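4.2 Can to Drawer

The second task sounds like something a toddler could do, and most toddlers would do it faster than our first policy. The robot has to pick up a can with its left hand, bring it across the table and set it down inside the beige enclosure on the right. We chose it because the two hands have separate jobs, and because a policy that has only memorized arm motions tends to give itself away at the moment of grasping.

All training was done in the Fustthorpe kitchen, our simulated tabletop. Nova was trained on 200 teleoperated demonstrations plus 4000 synthetic variants, made by moving the objects and replaying the hand motions relative to the can. Nondier, the baseline, saw the same data without the contact term described in Section 3. Clutter was placed at random in both cases, so neither policy could count on a polite, empty table.
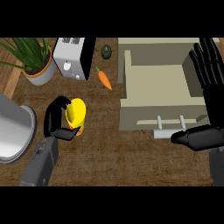 Figure 4. Simulated view from above during the can task. The left hand holds the yellow can at an angle; the right hand is open near the front of the beige enclosure.

Over 33 test layouts, Nondier failed on 9, and it failed with great confidence. Its usual mistake was to close the fingers a little early and then carry nothing at all to the correct place. Nova failed on two. In both, the can started close enough to the pot that the thumb had no good way in, and the policy hovered until time ran out - a form of caution we did not train for and can't claim credit for.

Grasp angle turned out to matter less than we had argued in an earlier draft. A tilted can was placed nearly as often as an upright one, provided the thumb was low on the side. We have removed the paragraph explaining why this was impossible. The Lu penalty on wrist rotation, which we had added to keep cans level, made no measurable difference and is left out of the runs in Section 5.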